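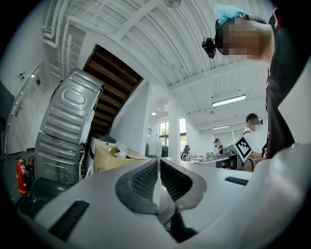
Gritum wrote in under my last post to say that a rule without a name next to it is only a wish, and that any shop teaching people to run hand-held grippers ought to write down who may stop the work before it writes down anything else. I have been chewing on that all weekend. I think it's right, and I also think it's a little harder than it sounds.

We do have rules at Drurcombe. We have a binder full of them (I typed most of it myself, back when the binder was thin and I was very proud of the tabs). The trouble is that the binder grew up around the robot arms, with their fences and their speed limits, and a gripper that a person carries in their own hands slips between the pages. It has no fence. The person is the arm, bless them, and gets tired and thirsty and starts thinking about lunch.

So over the past few weeks I've been rewriting our section on hand-held work, and I wanted to share where it stands as of 18 March 2018, because several of you asked and because I could use the help.

The first rule is that anybody can call a stop, and the word is just "stop". We tried a fancier word for a while and people forgot it. After a stop, both hands come off the work and the gripper goes down on a table – never on the floor, and never on top of whatever you were handling.

Next comes time. We settled on 60 minutes with the tool and then a proper break, head strap off too, and I do mean off and not pushed up on top of your hair. Brillovholm, the other shop I trade notes with, goes longer, and their people seem happy enough, but our wrists voted for the shorter one.

Then there's sheet metal. Anything with a pressed or folded edge gets checked by hand, in gloves, before a gripper goes near it. Big hollow panels get set down flat before you walk away from them. I put the walkway rule right after that one: 3 feet clear in front of any door or extinguisher, and yes, that includes cardboard boxes you're planning to move in a minute. I am the worst offender with boxes.

The last one is the daily check of the tool itself, vents clear, halves meeting evenly, no wobble. It used to be a form with 13 lines and I cut it way down, which made me nervous, but folks really do fill in the short one!

What I still don't have is a good rule for handing the gripper from one person to another. If yours works, please tell me how you worded it.

We use cookies to remember your settings. OK | Learn more

3 comments

Chow: For handovers we have the person receiving say "mine" and the other one doesn't let go until they hear it. Got it from kitchen work, of all places.

Brillovholm shop: We're looking at the break times again too. Would you post the short form?

Gritum: Glad the stop rule went first. Now put the name in!

Contact | Copyright Drurcombe Shop Notes | Back to top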